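Reseo Hand Controller Set

The Reseo set lets one person show a two-arm instrument robot a task from a seat at the console. You hold a pair of grips, the arms follow your hands, and the movement is recorded with the wrist camera picture. It comes from Prusgate with both grips, a foot pedal and the recording software.

Most of our customers teach suturing: picking up the curved needle, passing it between instruments, drawing the thread through and tying off. Hand movement can be scaled down in 6 steps for close work. Lifting the pedal holds the arms still while you move the grips back to a comfortable position.
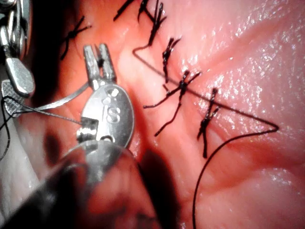

Can I delete part of a recording if I make a mistake?
Mark the start and end of the bad section in the software and it is left out when you export. The original file is kept until you remove it yourself.

Each grip weighs 359 g and has a cable of almost 10 m. Left and right grips are sold separately as spares. The wrist camera is not included, but the mount fits any body up to 43 mm wide.

Setting up is covered in the printed guide by Sohail Ghumman. Training days are held at our Flatden workshop, next in January. To book a place or ask for a price, write to Sakda Panyasiri in the sales office.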